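关于我们 设备规划与采购服务

布罗德索设备咨询中心(Brodesow)设于格尔波特(Gerport),为学校、康复机构及中小型企业提供自动化设备的选型、预算编制与采购规划服务。本中心不销售设备,亦不代理任何品牌,服务费用按项目收取,与客户最终采购金额无关。

现阶段的工作重点为织物与软质物品的抓取作业。

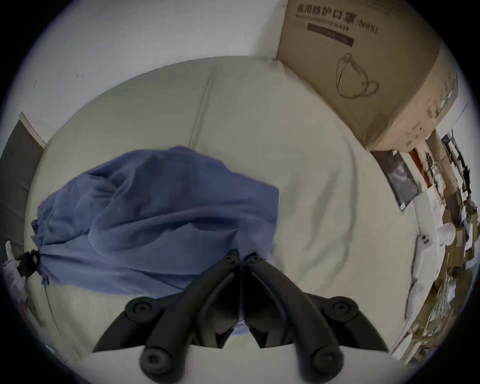 夹持工具与蓝色织物

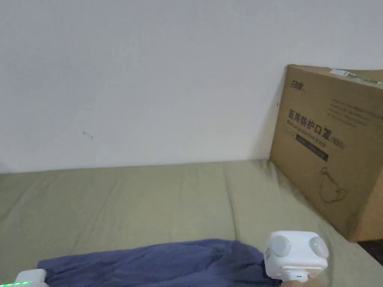

问:首次购置自动化设备,预算应当从何处编起?

答:应当先确定作业内容与年度使用时长,再据此编列设备主体、末端工具、安装调试、人员培训及维护备件各项费用。设备主体的报价往往最先取得,但不宜以此代替总预算。本中心建议客户另列10%的预备金,用于场地改造和接口调整,并在立项文件中单独说明其动用条件。

服务范围

一、需求调研。派员到现场了解作业流程、物品种类、场地条件及供电情况,形成书面需求说明。

二、预算编制。按购置、租赁两种方式分别测算,期限以4年为准,列明各年度支出。

三、采购文件。协助起草技术参数、验收条款及售后要求,参数表述不指向单一供应商。

四、验收与复核。设备到场后参与验收,投入使用满一个预算年度后复核实际支出与原预算的差异。

工作方式

每个项目由2名顾问共同负责,一名负责技术,一名负责预算。需求说明未经客户书面确认的,不进入预算编制阶段。中途变更作业内容的,须重新测算,原方案存档备查。

柔性物品形态不固定,供应商样本中的额定负载和抓取范围难以直接作为选型依据。对此类项目,本中心要求供应商以客户实际使用的物品进行演示,演示条件和结果一并写入采购文件。

发展情况

本中心前身为门多夫技术学校(Mendov)的设备管理室,原负责校内实训设备的购置与登记,后独立运营,迄今完成规划项目170个。与埃吉古(Ejigu)培训中心的合作项目包括采购人员课程,每年9月开班,内容涵盖全周期成本测算、租购比较和验收文件编写。

咨询受理

来函请注明单位名称、拟开展的作业、预计使用场地及预算年度。已有供应商报价的,请附报价单全文。本中心收到材料后先行书面答复,需要现场调研的,另行约定时间。调研费用在委托书中列明,签署前不收取任何款项。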